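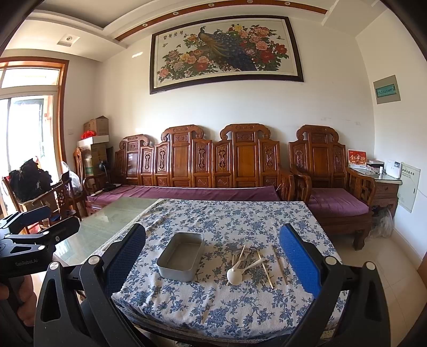 Bench Tips for Low-Noise Electrical Measurement

Skakel Laboratory, Shared Workshop Pages

These notes cover the small jobs that come before a transport measurement: making up cables, mounting a sample, finding hum, keeping connectors in usable condition. They assume the reader can solder and has used a lock-in amplifier. Wiring inside the Kershaw cryostat has its own page and is not repeated.

Cables

Twist voltage leads together as a pair, and current leads together as a separate pair. A current lead twisted with a voltage lead couples the drive straight into the signal, and the error looks like a real out-of-phase response from the sample.

Clamp one end of the pair in the vise and the other in a hand drill. Run the drill slowly and keep light tension on the wire. Stop when the pair begins to shorten visibly. Reverse the drill by a turn or two before releasing it, or the pair will kink the moment it goes slack.

Coaxial cable generates its own noise when it is moved. The dielectric rubs against the braid and charge is released. For high-impedance work use the graphite-coated type, kept on the lower hook, and tape it down every hand's width or so. Do not tape it to anything that carries a pump line.

Label both ends before the second connector goes on. Heat-shrink labels last longer than flags. Masking tape leaves adhesive that collects dust and should come off the same day it goes on.

Check every new cable three ways: center to center, shield to shield, and center to shield with the meter on its highest range. Flex the cable close to each connector during the third check. An intermittent short is nearly always a stray strand of braid.

Soldering small contacts

Clean the pad with isopropyl alcohol and a lint-free swab. Let it dry fully. Tin the wire first, then the pad, then join them with no added solder. Fresh flux on a tinned joint is enough to make the two surfaces flow.

Gold pads dissolve quickly into tin-lead solder. On thin films use indium and a cool iron, or press the indium on cold with a clean wooden stick. Indium smears if it is dragged, so press straight down and lift straight up. Scrape the oxide from the bead with a blade just before use. A bead cut in the morning will not wet properly by evening.

Remove flux residue even when the label says no-clean. Residue absorbs water from the air, and the leakage path it forms drifts with the weather. This shows up as a slow offset that is worse in August than in December.

Ordinary solder superconducts at low temperature. For most leads this does no harm. Near a sample being measured in small fields, it can distort the local field and produce a feature close to zero that repeats on every sweep. Use silver paint in that position and let it cure overnight.

Grounding

Pick one ground point and write it in the log. The usual choice is the cryostat body. Everything else reaches ground through that point or floats.

To find a ground loop:

Disconnect every signal cable from the rack and leave the instruments powered.
Measure resistance from each shield to the cryostat body. A floating shield should read open.
Reconnect one cable at a time and watch the spectrum at line frequency and its harmonics.
When the peak jumps, stop. The last cable closed the loop, though the fault may be in an earlier one.

Data cables are a frequent cause. A USB lead ties the instrument chassis to the computer chassis, which is tied to a different outlet. Use the optical isolator on the Jemum bench supply and on any voltmeter that has no isolated port. Network cables with plastic plugs are usually safe. Those with metal shells are not.

Never lift the safety ground from a power plug to cure hum. Use an isolation transformer on the preamplifier, or run it from batteries. Battery packs should be charged outside the shielded enclosure and brought in with the charger disconnected.

Test resistor

Before loading a sample, measure the dummy. It is a 664 ohm metal film resistor in a small shielded box with four terminals. Drive it at the same current and frequency planned for the sample and record both phases. The in-phase reading should give the resistor's value within the gain error of the preamplifier. The out-of-phase reading should be flat against drive amplitude.

If the out-of-phase part grows with frequency, look first at cable capacitance. If it is present at the lowest frequency as well, check the coupling setting on the lock-in input. AC coupling adds a phase shift at low frequency that is easy to mistake for physics.

Repeat the dummy measurement at the end of the run. Two matching records are worth keeping with the data.

Choosing a frequency

Stay away from multiples and simple fractions of the line frequency. Also stay away from the pump, the fan in the magnet supply and the refresh rate of any monitor inside the room. Take a spectrum with the drive off, choose a quiet gap, and place the drive in the middle of it.

When two lock-ins run at once on one device, their frequencies should not share low harmonics. Check by turning one drive off and watching the other channel. The reading should not move.

Wait at least 5 time constants after each step before recording. With a steep filter slope, wait 9. Sweeps that ignore this show hysteresis between the up and down directions, and the two curves shift toward each other when the sweep is slowed.

Static and delicate gates

Thin gate dielectrics fail from charge on a sleeve. Wear the wrist strap and confirm it with the tester each time. Ground all sample pins through the switch box before plugging in the carrier, and unground them one by one after the sources are set to zero.

Switch boxes should be make-before-break. The Drundamier box is not. Keep a shorting cap on its output when changing positions.

Humidity matters more than flooring. In dry months run the humidifier before mounting, and put off wire bonding if the reading is still low. Plastic bags, foam cups and ordinary tape dispensers should stay off the bonding table. Peeling tape near a mounted device can charge it without any contact.

Connectors

BNC connectors wear at the center pin. If a connector rotates freely and the signal changes as it turns, replace it. Bending the pin fingers inward restores contact for a short time and then breaks a finger.

Clean gold contacts with alcohol only. Abrasive pads take off the plating and expose nickel underneath, which is magnetic.

Threaded microwave connectors need a torque wrench. Turn the nut and hold the body still. Turning the body grinds the center pins against each other. Cap unused ports on both sides.

Multipin plugs on the cryostat should be pushed in square, with the key lined up first. If a plug needs force, a pin is bent. Look into it with the magnifier before trying again.

Storage

Coil cables in alternating loops, over and then under, and hang them on wide pegs. Tight coils leave a set in the dielectric that changes the impedance of the better cables.

Indium, silver paint and flux go in the drawer under the microscope. Silver paint settles hard. Turn the bottle upside down on Tuesday when the bench is wiped, and mix it with a glass rod before use. Shaking traps air and gives a porous joint.

Dead batteries go in the bin by the door with tape over the terminals. Suspect cables go on the red hook, with a tag giving the fault. Untagged cables found there will be cut up for wire.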